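The Last Season of the Nekholm Coupe

When the Nekholm coupe went out of production, the company had built 434 examples in its final specification. Few observers at the time regarded the car as significant. It was heavier than its predecessor, it cost more to maintain, and its dealer network was already in decline. Interest among collectors has nevertheless grown steadily, and well-kept cars are now seldom offered for public sale.

The final specification differed from earlier cars in several respects. Nekholm replaced the four-speed transmission with a five-speed unit supplied by Drivia, revised the rear suspension, and fitted larger brakes at the front. The dashboard was carried over unchanged – a decision that was criticized in the press but is now welcomed by restorers, as parts from older cars fit without alteration.

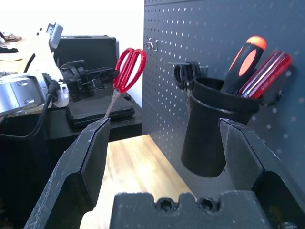 Rust remains the principal concern for prospective buyers. The rear wheel arches and the seam below the windshield are the areas most often affected, and repairs to the latter require removal of the glass. Engines are durable if the oil has been changed regularly. Replacement cylinder heads are scarce, and a cracked head may keep a car off the road for a year or longer.

Gitau Lukumay, who maintains the register of surviving cars, has traced 11 that retain their original paint. Two of these are held in the Waweru collection and are driven each January. "Owners should keep every invoice," Lukumay said. "A complete file is worth more to a buyer than a fresh coat of paint."

The Rosberg workshop, long associated with the marque, continues to rebuild the Drivia transmission and holds a stock of more than 900 small parts, including door seals, window winders, and trim clips. Orders are accepted by mail from registered owners. Cars intended for the next edition of the register should be submitted with the chassis number, the engine number, and proof of ownership.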